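Progress report: Mid-Autumn mooncake and lantern evening
Prepared by Xiuying Fan for Hadiza Ogbonna, Huria Community Fund
16th July

Planning is on schedule. The hall at Grilerura is booked for the evening of the festival and the deposit was paid in May. We expect about 200 guests, mostly families from the neighborhood, and the kitchen is ours from noon.

Food. Wanting Shi is in charge of the mooncakes. We will make 400 small ones – half lotus paste, half red bean. Two trial batches are done. The first crust cracked and the second was fine once the dough had rested overnight. Zhenhua Jin's mother has lent us her wooden molds, and we bought 5 more. Pomelos and tea will be ordered the week before.

Lanterns. Zhiqiang Hou will run the lantern table for children. We had planned on candles, but the hall does not allow open flame, so we have switched to battery lights. This added a little to the cost and we covered it from the decorations line.
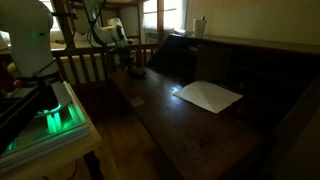 Riddles for the lanterns are being written in Chinese and English. Zhenhua has finished 10 and needs a good many more. Some of the Chinese ones depend on how a character is written and will not translate, so those will have a different riddle on the English side.

Still open: a second person for the steamers, and parking. The lot behind the hall is shared with Wevus and we are waiting for their answer. We are not asking for a change to the grant amount. The next report will come after the tasting.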